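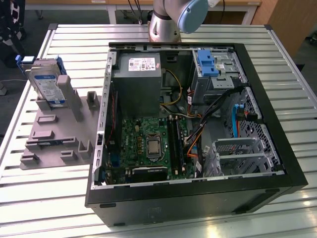 Remedios Javier asked that the minutes open with her objection to the draft lending policy, which in her view puts the burden of proof on the borrower. A family that returns a computer in poor working order should not have to show that the fault was there when the machine left the building. She asked for the wording to be changed before any vote was taken.

MORNHAM LIBRARY DISTRICT
Board of Trustees — Minutes of the March Meeting
Umali Branch, Community Room

Present: Wing-sze Leung (presiding), Trinidad Galang, Remedios Javier, Nestor Ignacio
Staff: Rhea Lagman, Director
Public: several residents of the Umali and Jerna neighborhoods

The meeting was called to order at 6:35 p.m. A quorum was present.

1. Approval of minutes
The minutes of the February meeting were approved with one correction. Under Item 4, "Jerna Street entrance" should read "Jerna Branch entrance."

2. Home computer lending policy
Trustee Javier's objection, recorded at her request at the head of these minutes, was discussed at length. The Director explained that the draft was adapted from the policy for musical instruments, where damage is usually plain to see. She agreed that faults in a computer are harder to date.

Trustee Ignacio said that the current practice of noting only the condition of the outer case at checkout was of little use to either side. He proposed a short written check of each desktop before it is lent, to include the power supply, the drives and the memory, with a copy given to the borrower. Trustee Galang supported the proposal but asked how much staff time it would take. The Director will report on this at the next meeting.

Trustee Galang asked why the draft sets the loan period at six months when the school year is longer. The Director said that six months had been chosen to match the renewal of library cards. After discussion it was agreed that households with a child in school may keep a computer through the end of the school year, with no renewal needed.

A resident of Jerna asked whether applicants would need to show proof of income. The Chair stated that they would not. A library card in good standing is enough.

Motion (Javier, second Ignacio): to strike Section 5 of the draft, "Borrower Responsibility," and to direct staff to prepare new language under which the District bears the cost of repair except in cases of clear misuse. Carried, three in favor, Trustee Galang abstaining.

The policy as a whole was held over.

3. Card registration
The Director presented registration figures for the last quarter. New cards issued at Umali came to 738, and at Jerna to 539. Trustee Ignacio noted that the printed budget summary gives the Umali figure as 740. The Director said that the summary had been rounded by the printer's office and would be corrected before it is posted.

Trustee Leung asked that future reports separate adult and youth cards.

4. Catalog software
The contract with Irkia for the public catalog comes up for renewal this summer. Staff at both branches have asked for better handling of holds — at present a patron who suspends a hold loses their place in line. The Director has raised this with the vendor and has not had an answer in writing. Trustees agreed that no renewal should be brought to a vote until one is received.

5. Jerna Branch parking lot
Repainting of the lot was put off because of rain. The accessible spaces will be done first. Trustee Javier reported two complaints about the light by the book return, which goes off before closing. Staff will adjust the timer.

6. Gifts
The Board accepted with thanks a gift of $1,000 for large-print books. The donor asked not to be named.

7. Public comment
One speaker asked for evening story hours at Umali. One speaker opposed the change in Sunday hours adopted last fall. Both were thanked by the Chair. A written comment on the meeting room fee was received and placed on file.

8. Items for the next meeting
Revised Section 5 and staff time estimate (Lagman)
Written response from Irkia (Lagman)
Meeting room fee (Leung)

The meeting was adjourned at 8:10 p.m.

Respectfully submitted,
Trinidad Galang, Secretary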